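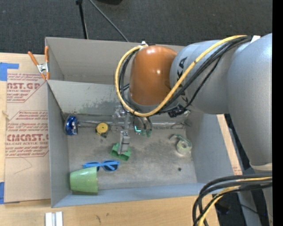
Objet : Re: [prehension] Journée de démonstration Ederov — prise en vrac

Bonjour à tous,

Quelques réponses à Angus, qui écrivait :

> Je n'ai pas pu me libérer pour la démonstration d'avril. Quelqu'un
> peut-il me dire sur quoi tournait la cellule de vidage de bac, et si
> les temps de cycle annoncés tiennent avec des objets non modélisés ?
> Chez Teltotberg, on n'a jamais dépassé le stade des pièces identiques.
>
> Angus Rutherford

Le bac est un grand carton gris ouvert, posé sur une table en bois clair et pincé dans un angle par une serre-joint à ressort. Bras gris à articulation orange, faisceau de câbles noirs et jaune fixé à l'extérieur. Le câblage externe reste à mon avis le point faible : la boucle au-dessus du capot limite forcément les rotations du poignet.

Côté objets, rien d'homogène : des lunettes de soleil bleues branches repliées, un gobelet ou pot vert clair couché, un rouleau de ruban vert pâle, un disque bleu métallisé sur chant. Les surfaces brillantes sont le cas pénible pour la profondeur, et le gobelet masque en partie un verre des lunettes. La pièce verte à flancs anguleux, sous le doigt de la pince, est un cas plus simple à mon sens.

Sur les temps de cycle, l'exposant donne 7 secondes par prise. J'ai chronométré 2 séries l'après-midi et je trouve plus long dès que le planificateur rejette une première pose. Le chiffre de 1000 prises sans intervention vient de leur plaquette ; je n'ai pas vu le protocole.

Le planificateur est celui de Mavisen, sans modèle CAO. L'étalonnage est refait à chaque déplacement du bac — à vérifier pour une ligne où le carton change en permanence.

Angus, si tu veux mes relevés, écris-moi hors liste.

Cordialement

Messages récents dans cette liste
- Fairweather : retour sur le changeur d'outil
- Étalonnage main-œil, dérive en température
- Cherche documentation d'un contrôleur de 1980
- Re: Ventouse ou pince parallèle pour sachets souples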